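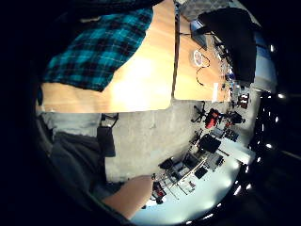 Projets étudiants > Atelier textile > Rapports

Ranger, plier, garder : le soin du linge dans un atelier partagé

Dernière mise à jour : janvier

Quand notre petit groupe a choisi de travailler sur le pliage des vêtements, plusieurs camarades nous ont demandé, très gentiment d'ailleurs, s'il y avait vraiment de quoi remplir un semestre. Eh bien oui, et largement ! Nous avons passé de longs après-midi autour des tables du local Achterberg, à déplier, lisser, replier, et à discuter beaucoup plus que prévu de manches et de cols.

Le projet, que nous avons baptisé Prendidov (le nom est resté, malgré nos efforts pour en trouver un meilleur), portait sur 17 vêtements : des chemises surtout, quelques pulls et deux vestes. Chacun a été plié selon trois méthodes, et nous avons consigné 631 essais dans un cahier qui a fini par perdre sa couverture.

La flanelle nous a donné le plus de mal. Elle se met en boule dès qu'on la pose un peu vite, et les carreaux, que nous pensions gênants, nous ont finalement bien aidés – il suffit de suivre une ligne du motif pour garder le pli droit. Sur les tissus unis, nous avons pris l'habitude de boutonner d'abord le col et le troisième bouton, puis de rabattre les manches dans le dos.

La place compte énormément. Au début, nous travaillions au milieu de nos affaires, et le bas des chemises finissait toujours par accrocher quelque chose. Nous conseillons donc de libérer la table entière avant de commencer, sacs et ordinateurs compris, même pour un seul vêtement.

Il nous reste à reprendre les pulls épais, pour lesquels 234 essais n'ont pas suffi à nous départager – une moitié du groupe les roule, l'autre les plie en trois, et les discussions continuent à la pause.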